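Cira Budget Notes
Sunday, November 5, 2023

I've been reading the Town of Arnum's draft budget for next year. It's posted on the town site as one long PDF. Some notes for anyone who doesn't want to read the whole thing.

2/ First, the tax figure. Arnum sets its levy by working out what it plans to spend, subtracting grants, fees and transfers from reserve, and dividing what's left across assessed property. The rate comes last. When people say "they raised the rate," the decision was made further up the page.

3/ The draft puts the increase on the average residential bill at $75 a year. That's the municipal portion only. The school and regional portions are on the same bill but the town doesn't set them.

4/ If your assessment went up more than the town average, you'll pay more than $75. If it went up less, you'll pay less. The mailout doesn't say this. It's in a footnote in the PDF.

5/ Municipal share for the average house comes to $2483 under the draft. Last year's was $2408. Water and sewer are billed separately and have their own rate table at the back.

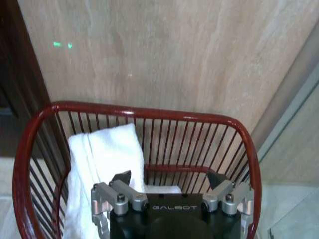 Wall tile, Arnum.

6/ Capital is where most of the questions will be. There are two lists. One is funded projects. The other is titled "identified needs" and has no money attached. Being on the second list doesn't mean it's happening.

7/ The Bellix Road culvert is on the funded list for the third year running. The money was approved before and carried forward when the work didn't go ahead. It isn't new spending, but it shows up in the total, so the capital number looks bigger than it is.

8/ The Aryee arena roof is on the "identified needs" list. A few people have told me it's approved. It isn't. There's money for a condition study in the operating budget and that's all.

9/ Reserves. The draft takes from the tax stabilization reserve to keep the increase down. The town did the same last year. It's allowed under their own policy, but the policy also says the reserve should be topped back up over time and I can't find a line that does that.

10/ If you want to check this yourself, look for "transfers from reserve" in the revenue summary, then "transfers to reserve" in the expenditure summary. Compare the two. Do it for both years.

11/ Staffing is nearly flat. One part-time bylaw position goes to full-time. One planning job that's been vacant stays in the budget at full cost. Keeping a vacant job funded is normal, but it's worth asking if they expect to fill it.

12/ Community grants: the pot stays the same and the cap per group is $2000, same as last year. Applications close in March. Groups that got money this year have to file their spending report before they can apply again.

13/ The survey. Arnum got 249 responses to the budget survey. Roads came first and snow clearing second. The report doesn't break the answers down by ward, so you can't tell whether the rural side of town answered at all.
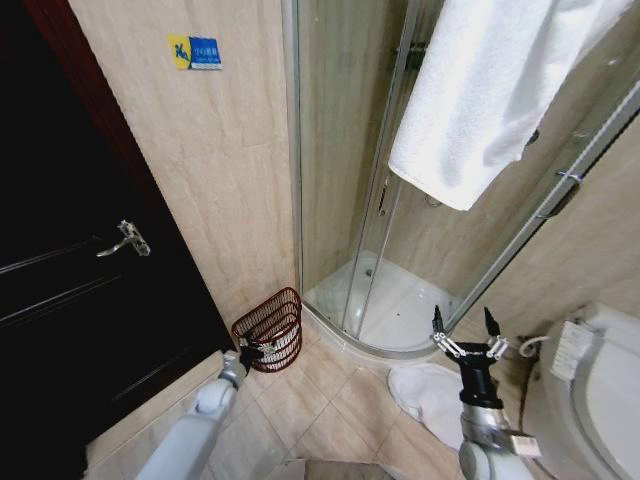
Reply from a reader in Aryee: I filled in that survey and there was no place to say I'd accept a higher bill if it went back into reserves. You could only rank services. Did anyone else run into that?

14/ Yes, same version I saw. It asked you to rank services and then gave you one question on taxes with three choices: lower, same or higher. No comment box on that page. You can still write to the clerk and it goes in the public package with the draft.

15/ If you write in, put the page number of the draft you're talking about in the first line. Letters with a page number tend to get passed to the right department. General ones get received and filed.

16/ Correction to post 7. I said the culvert was carried forward in full. A small part was spent on design. The carry-forward amount on the project sheet is right, and the summary table still shows the original. I've emailed finance to ask which one they're using in the total.

17/ Next I'm going through the water and sewer rates. The base charge and the usage charge both change and the effect is different for apartments, so it'll get its own thread.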